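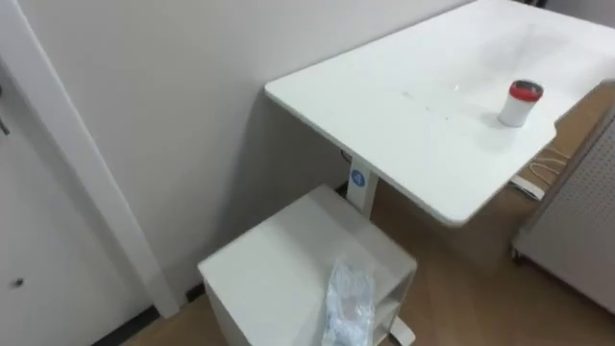 Clearing the desks at Hurkulside

The office manager at Giltano has been in the job for two years, and for most of that time she has been trying to get people to take their things home. The firm rents the upper floor of a former school building in Hurkulside. It has 30 desks, all white, bought second-hand from an insurance office in Ustley that was closing down.

"They looked very smart when they came," she says. "Then everybody moved in. Mugs, shoes, birthday cards from the year before. One man had a toaster."

The rule she brought in last September is simple. At half past five the top of the desk is cleared, and whatever you need for the next day goes in the cabinet. Each person may leave out one small thing. Some choose a plant. Others have a pot or a tub with a lid, and she doesn't ask what is in it.

"I said one thing and I meant one thing. A pen pot is one thing. A pen pot with a stapler leaning on it is two."

The white tops have been harder to live with than she expected. They are glossy, so they show every smear and crumb, and the lights reflect in them. The cleaners used to go over them with a spray that left streaks. Now they use warm water with a drop of washing-up liquid and a dry cloth afterwards, and she does the corners herself if she is in early.

"Grey desks would have been easier. I'd tell anyone that. You can wipe a white one and go back ten minutes later and find specks on it."

Cables are the next job. She has asked Saliba, the supplier that fitted out the meeting rooms, for a price on 100 clips to hold the leads up under the desks, where a few still hang down.

"I've bumped my knee on a plug more than once," she says. "The price hasn't come yet. I'll ring them again after lunch."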